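Plattner Tabletop Microphone Stand

The Plattner tabletop stand is supplied for lecterns, classrooms and meeting rooms. It has a slender pole, a round weighted base and a clip for handheld microphones. Colour: black. Catalogue no. 137. 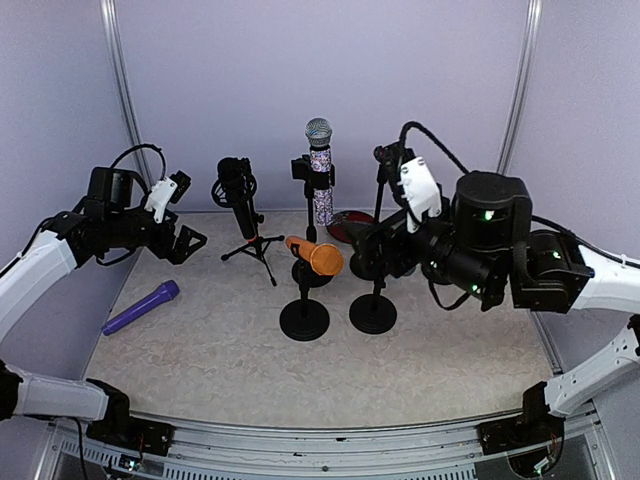

Tabletop stands with handheld microphones; condenser microphone in shock mount at left.

Microphones are sold separately. Orders of seven or more stands are shipped from the Liklow warehouse within 4 business days.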